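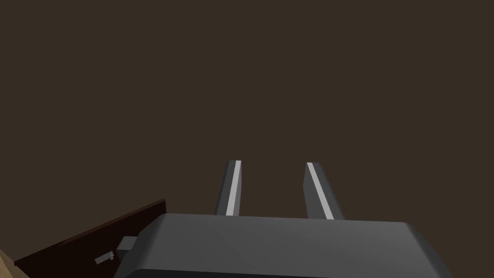 Issue 6

So the gripper on the Verkura cell finally got its turn this month! I'd been putting it off since January (you know how it goes). I like to set the whole thing up in the simulator first, fingers open and nothing between them, so I can fiddle with the gap before I go anywhere near the real machine.

The pale strips on the inside of the fingers are what I care about. On our real one they're pads from Hiline, and they'd gone shiny, so parts kept creeping down during the long move to the tray. New pads on, 2 screws each side, a dab of threadlock, then I ran the close-and-open routine 70 times while I drank my tea.

One pad sat a hair proud, so off it came again. Grr. I cleaned the seat with a cotton bud, put it back and ran the lot once more. Then I copied the new open position into the model so the two match, and saved it under a name I might even recognise next time.

Grease for the slides is on order from Semwal. I'll do those when it turns up.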